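Volunteer room guides and research helpers wanted, Drudley House
Season starts in January

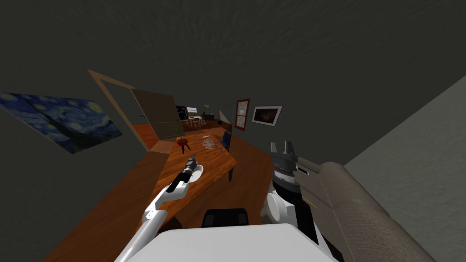 Drudley House was built in 1752 for a family of wool merchants and has been open to visitors since the Quispe bequest. We are looking for 6 people to join the house team for the coming season. You do not need a background in history.

What you would do

Room guides look after one floor for a morning or an afternoon. You greet visitors, answer questions and keep an eye on the displays. Morning shifts start at 9.45 am and afternoon shifts at 1.15 pm.

Research helpers work in the upstairs office on the household papers. There are around 200 letters still to be read and typed up, most of them between the two Funa sisters and their agent in Hull. The handwriting is difficult at first. We give you a sheet of letter forms and you work alongside someone who has done it before.

You can apply for either role or both.

What we ask for

Two shifts a month as a guide, or one full day a month on the papers
Able to manage stairs (guides on the upper floor only; there is no lift)
Comfortable talking to the public, including school groups
Aged 18 or over

Typing does not need to be fast. If you read older French or Dutch, please tell us, as part of the Anine correspondence has not been looked at yet.

What you get

Two training mornings before you start. Travel costs are paid up to the price of a return bus fare from the town centre. Tea and coffee are provided but please bring your own lunch. Helpers also get free entry for themselves and one guest, and 10% off in the shop, excluding books.

Parking is limited to four spaces behind the stable block. They go to those coming from outside the bus routes.

How to apply

Ask for a form at the front desk or write to Elżbieta Czarnecka, House Manager, with a short note saying which role you want and which times you can do. Please include a phone number. We will ask for one referee, who should not be a relative.

Applications close at noon on the last working day of January. Informal chats will be held at the house the week after.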